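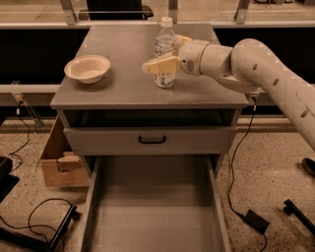
Figure 3. Bottle task at the Gurkthorpe bench, head camera view. Gripper at the bottle, bowl to the left, lower drawer open.

4.2 Student task: bottle, bowl, drawer

The second half of the module moves from simulation to the real arm. Students work in teams at one bench and get the same three objects to plan around: a bowl, a clear plastic bottle and the cabinet drawer. Full task is "open the drawer, pick up the bottle, put it in the drawer, close the drawer". The bowl is a distractor in the first round and a target in the second. Fig. 3 shows the arm at the bottle with the drawer already out.

Each team collected its own demonstrations by teleoperation and then trained a small policy on them. Cap of 90 demonstrations per team, set by bench time and nothing cleverer than that. Over the whole cohort this gave 1,687 usable episodes after the filtering in Section 3.4. Teams could share data from the second week on, if both sides wrote down what had been shared. Most did not bother. Two teams (Pudetti and Maruvitz, teams picked their own names) pooled everything and are treated as one team in the tables.

Setting up. We asked for as little tidying as possible. The first year we ran the module everything behind the table was covered with a plain cloth and the policies fell over the moment the cloth came down. So no cloth now. Cables stay where they are, the glass railing stays in view, and the open cardboard box next to the cabinet in Fig. 3 is left alone too. Teams were told to write down anything that moved between sessions. The quality of these notes was mixed, see 4.5.

Why a clear bottle. Several students asked for a coloured one. Fair request, the clear one is harder: the grey top shows through it and the edges are weak in the head camera. But the cap is white and stands out, and a good few policies clearly learned to go for the cap and then drop down by a fixed amount. Works until the bottle is swapped for a shorter one. We kept the clear bottle because this failure is easy to provoke in class, and teams that had hit it themselves gave much better answers about it in the write-up than teams that had only been told.

4.3 Grasp height

The most common argument in the lab was where to close the fingers. Too high and the bottle tips when the arm lifts. Too low and the wrist comes near the table top, which trips the safety stop. The height in Fig. 3, near the middle of the bottle, is what most teams settled on in the end. The handout gives no number, on purpose. Team Lưu measured theirs with a ruler taped to a spare bottle and wrote the height into the demonstration protocol, so that every driver did it the same way. The other teams went by eye, and their data show it: the height at closing drifts during a session and then jumps when the driver changes.

We had not planned to study driver changes at all. Byung-chul Lim, then in the second year of the course, noticed the jumps while plotting gripper height against episode number for his team's report. We have since added that plot to the standard hand-in. It takes a few minutes to make and tells the marker more than the loss curve does.

4.4 The drawer

Drawer handling was under-estimated by everyone, us included. The handle is a black U shape on a grey front, easy to see, but it needs the fingers to come in at the right angle and pull straight. A slightly crooked pull binds the runners. Teleoperators felt nothing of this (no force feedback on our controllers) and simply pulled harder. After the first week we allowed teams to start with the drawer open, for a lower mark. 9 teams began the week intending to do the full task and 6 of them took the lower mark.

With the drawer open there is a new problem. Pulled fully out it takes up the space just in front of the cabinet, so a policy trained with it shut has never seen that part of the view filled with a large grey box. Some teams mixed both starting states in the training data, which helped. One trained two seperate policies with a switch between them, driven by a hand-written check on a patch of pixels. Ugly, but it passed the demo, and the students were quite open in the report about how it would break.

Bowl round. Same set-up, bowl moved by the markers before each trial. Wide rim, shallow, so a grasp from the side at bottle height misses it altogether. Teams had to re-collect and most left too little time for it. We do not report success rates for the bowl round as the marking sheets were not filled in the same way by the two markers. This is our fault and has been fixed for next year.

4.5 Notes on running it

Final demos were held on 8 October 2024. A few points for anyone wanting to run something like this with a similar group.

Bench time is the bottleneck, not compute. Book in short slots. Long slots were wasted at the start on calibration and at the end on tired driving, and tired driving goes straight into the data.

Clamp positions should be marked with tape. Clamps on the rail got nudged between sessions, which teams rarely noticed untill replay looked wrong. The log book has a line for this now.

Session notes: a free text box does not work. Half the entries said "same as before". We are trying a short form with fixed fields (driver, drawer state, bowl place, anything moved) from January.

Head camera only. A wrist camera was available but we kept it back as an extension, and one team used it. Their gripper closed more cleanly on the bottle, but with one team and one driver we would not read much into this. Comparison with the simulation results from the first half of the module is in Section 5.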